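Speaker notes: remembering writers in public
Heledd Sayce, Trirkomthorpe Library Lecture, Oct 29, 2018

Good evening. My subject is the literary obituary and the short quotation that so often travels with it. The Library thanks the Priedītis Fund for its support of the series.

Slide 2. Begin with the Jaron collection: 1,278 newspaper notices of authors' deaths, bound by year. Pause here. Most run under 100 words.
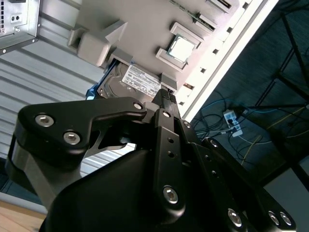
An obituary writer must decide which parts of a life to show. Early notices kept to dates, titles and surviving family. Later ones admit the working habits, the debts and the quarrels. Readers came to want the fittings left in view, much as the silver screws are on that black plate, and editors obliged them. Read the June notice aloud, slowly.

Slide 3. Quotations. The line printed beneath a portrait is seldom the author's best. It is usually the shortest, and it is copied from one notice to the next. Mention the two misquoted poets. Do not name the newspapers.

Slide 4. Readers' letters. Over half of the letters in the collection correct a title or a date. Several are kinder than the notice they correct.
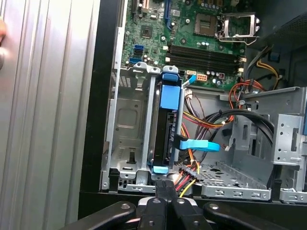
Page 2

Slide 5. Humor. A joke in an obituary requires the consent of the family, and the older style guides say so plainly. Read the passage on nicknames. Allow time for questions before the closing slide, and remind guests that the reading room remains open until nine.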